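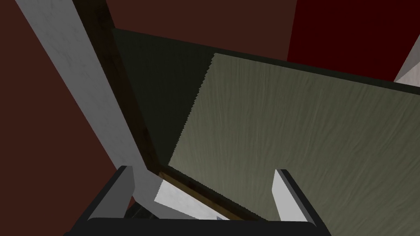
Figure 2. Simulated view from just behind an open two-finger gripper facing a tilted board.

4.2 What grandparents keep in the cupboard

Asked what they do to get ready for a visit, most grandparents in the sample named food first and glue second. The diaries tell a less orderly story. Of the 21 households that kept one through December, the majority had a drawer, a shelf or in one case a whole bathtub set aside for craft supplies, and the supplies were older than the children by a generation. Dried-out markers were never thrown away. They were "resting," as one grandfather in Karnness put it.

Barbieri's coding scheme sorts shared activities by who proposed them. It works well for board games and badly for baking, where the adult usually proposes and the child usually takes over, with flour. We kept the scheme and added a category for takeovers. The diaries ran to roughly 4000 entries, and takeovers were common enough to make the category worth the trouble.

Distance mattered less than we expected. Grandparents who saw the children twice a year reported longer single activities than those who lived down the street, and a good deal more cleaning up. Nearby grandparents tended to write entries such as "came by, ate, left" - a full record, we think, of a perfectly happy afternoon. Whether the children would agree is taken up in Section 5, where they were asked, and where several of them wanted to talk about the dog.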